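My Big Soup Pot, and How I Finally Got It Shiny

I have been meaning to write about my soup pot for weeks. If you have been reading since April you know I got a bit carried away with stock this year (my freezer can prove it), and the pot that does all the work deserves a post of its own.

I had been using my aunt's old enamel one, which chipped every time I looked at it funny. Then my neighbor Amnuay Thaweesak told me to go poke around Sombatkul, the kitchen supply store behind the bus depot, and I came home with a big stainless one for 37 dollars. I carried it on my lap the whole ride back and got a lot of looks!

The steel is what sold me. It has a domed lid you can practically do your hair in, tall sides so the bones stay under the water, and a black side handle that's long enough to get a good grip on. It lives on the table most days because none of my cupboards will take it, so I put down the white cloth with the thin grid lines and I've decided it looks nice there. Every color in the room ends up on the side of it, and I kind of love that.

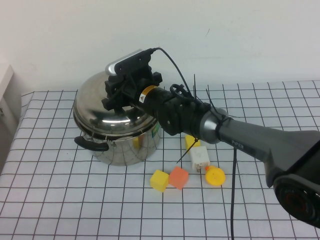
Getting the cloudy marks off

My water is terrible, so after a couple of big batches the inside had those chalky white spots. Scrubbing did nothing except make my arm sore. What I do now is pour in a cup of plain white vinegar, top it up with water, bring it to a simmer and leave it for 30 minutes with the lid off. Let it cool, tip it out, wash with regular dish soap, and dry it right away with a soft towel. The drying matters more than I ever believed.

For the lid I skip the scrubby side of the sponge completely. A damp cloth, a little soap, then a dry cloth in circles until the fingerprints are gone. They come back the next time I touch it, of course, but it's good for an evening.

Next time I'll post the chicken and ginger broth I keep promising. I still need to measure how much salt goes in, I always just throw it.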